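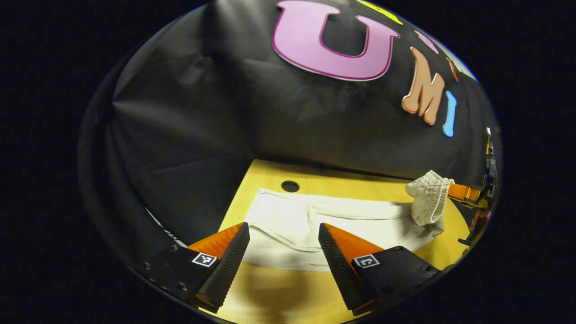 2020-08-23
By the Skindwood workshop

I get more letters about the Edlow folding table than anything else we sell, which makes me laugh, as it's the plainest thing in the shop! It's a pale wooden table with a hole in it. You put your washing on it and you fold it. But I use mine every day, so let me tell you how it came to be and whether you'd get on with one.

I used to fold on the bed. Then I folded on the kitchen table, and everything picked up crumbs (white things especially, and I seem to own nothing but white things in summer). What I wanted was a top that stayed clean, smooth enough that a waistband wouldn't snag when you drag it across, and light enough in colour that I'd spot a bit of fluff before it went back in the drawer. So the Edlow has a light top with very little grain to feel. We sand it, oil it, leave it alone for 7 days and then sand it again, very gently, by hand.

The round hole near the back is for a flex. If you press as you fold, the iron lead goes down through it and stops trailing over the clothes. I've also had a customer tell me she drops the ends of her drawstrings through it while she sorts the rest out, and I've started doing that too.

Elasticated things are where a decent flat top really earns its keep, I think. Shorts and pyjama bottoms never want to lie square. My way is to spread them right out first, legs flat, and smooth from the hems up towards the waist. Leave the gathered bit till last! If you start with the elastic it pulls everything else into creases and you end up doing it twice. Then one leg over the other, fold up in thirds, done.

A few things people ask. Yes, the legs come off, with the key in the bag. No, it isn't meant for a hot iron straight on the wood, so please use a pad. We make one to fit, the Zoëga, in plain grey wool, and it rolls up when you're not using it. Spills want wiping up fairly quickly, and a little more oil every December keeps the top nice. I use the Sturkuvico oil, one thin coat, and go off and have a cup of tea.

The table weighs 18 kilos, so I'd get someone to help you up the stairs with it. It costs £300, or £474 with a matching bench, and both prices include delivery to the mainland. The bench is a bit lower than you might expect, as I'm short and I made the first one for me. We can make it taller if you say so when you order, at no extra charge, but it does add a little to the wait.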